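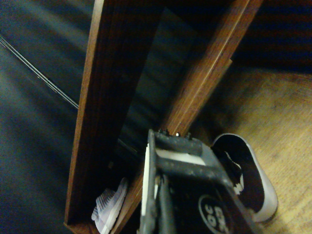

The Shoe Arm at Sirnmont House

The year my aunt moved into Sirnmont House I was still working for Pathak, driving the little green van between Brulden and the coast with two toolboxes and a thermos, and so it was natural enough (or everyone in the family thought it was) that I should be the one to look after her arm.

I mean the machine, of course, though her own arms were the cause of it. Her shoulders had gone, first the left and then the right, and her back had never been much good, and the thing she minded most in all the world was shoes. She could cook sitting down, she could get her hair brushed with a long handle, but a shoe on the floor might as well have been at the bottom of a well. She had always owned a great many of them and had never once put a pair away. So we got her a Zirkus, secondhand, the kind on a low wheeled base with a single arm and two stubby fingers, and I signed for it myself and spent most of a wet weekend in November teaching it where the closet was.

It was already an old machine by then. The case was scuffed and there was dust in every seam that no cloth would lift, and the serial book that came with it had been filled in by five or six different hands, the earliest very neat. My aunt took to it at once. She talked to it in the same voice she used for the cat, and she told it about my uncle, and when it dropped something she said "never mind, dear" before I could even get out of my chair.

It did drop things, that was the trouble. It would come down over a sneaker as gently as you please, close on it, lift it the height of a teacup, and let go. Then it would back away, think, and come down again. I have known a great many machines that failed loudly and those are the easy ones! You take off the cover and there is the broken part looking at you. This one failed politely, three tries out of ten, and only in the evenings.

I started where they taught us to start, with the fingers. I backed out the small bolts at the top one after another and laid them in the lid of a jam jar, in order, which my aunt thought was very funny, and I cleaned the slides and put on a little fresh grease and did the bolts up again. Then I ran it on a single slipper, up and down, up and down, 200 times, while she watched her program and called out the score like a lady at a tennis match. It did not drop the slipper once. I drove home feeling very pleased with myself, and the telephone was ringing when I came through the door.

So the next time I brought the good meter and looked at the motor. The closing current was supposed to sit at 261 on the service scale, and it sat there. I looked at the cables, which on that model always rub sooner or later if they are led across a corner, and they were sound. I changed the finger pads, though the old ones had some life left in them, and kept the old ones in my pocket for weeks without meaning to. I called the workshop in Brulden and the man on the desk, who had been there longer than the desk, asked me what sort of shoes.

"All sorts," I said.

"Then it isn't the hand," he said. "If it was the hand it would have a favorite." And he went off to his lunch.

I thought about that on the road for two or three days. It did have a favorite, was the thing, only I hadn't been looking for it. So I went over after supper, which I had never done before, having always come in the mornings when it suited the van, and I sat down on the carpet beside the chair and asked my aunt to go on exactly as if I were not there. She was no good at that. She made me cocoa. But after a while she forgot about me and did what she did every evening, and what she did was turn off the big light, because it hurt her eyes, and put on the lamp behind the bookcase.

Well, there it was. With the lamp on, everything along that side of the room had a long soft shadow lying next to it, and the arm was reaching for a place halfway between the shoe and its shadow. It got hold of the edge of the shoe, which is no way to hold anything. Out on the bare wood, where it was brighter, it never missed. I had been testing it in sunshine for a month.

You might suppose I moved the lamp. I did suggest it. My aunt said that the lamp had been behind the bookcase in three different houses, and I drank my cocoa and said no more about it.

What I did instead took 17 evenings. Pathak had a teaching mode for the Zirkus that customers were never told about, and you had to do it by hand, standing at the machine and steering the fingers down yourself, and then telling it yes, there, like that, and saving it, and setting the shoe somewhere else. On its side, on its sole, toe to the wall, heel to the wall, half on the carpet and half off. I did them all in lamplight. My aunt chose the shoes. She would hand me down a pair and tell me where she had bought them and who had been rude to her that day, and then I would put one of them by the legs of the furniture, where it was hardest, and we would begin. My knees have never been quite right since, and I believe I know more about my aunt's youth than her own sister does.

By the end of it we had 27 good lessons stored, and I had written each one up in the serial book, in pencil, under all those other hands. The arm still went slowly in the evening. It would stop over a shoe and wait a moment, and I could have taken that pause out with two lines in the settings, and I had the page open to do it when she put her hand on my sleeve.

"Leave it," she said. "I do that too, at the top of the stairs."

So I left it, and greased the wheels, and wrote "slow, evenings, by request" in the book so the next person wouldn't go hunting for a fault. Then I looked for my own shoes, since it was late and I had to be on the coast road by six, and they were not by the door where I had taken them off. They were in the closet, on the second shelf, next to a pair of silver dancing pumps, and I had to ask for them back.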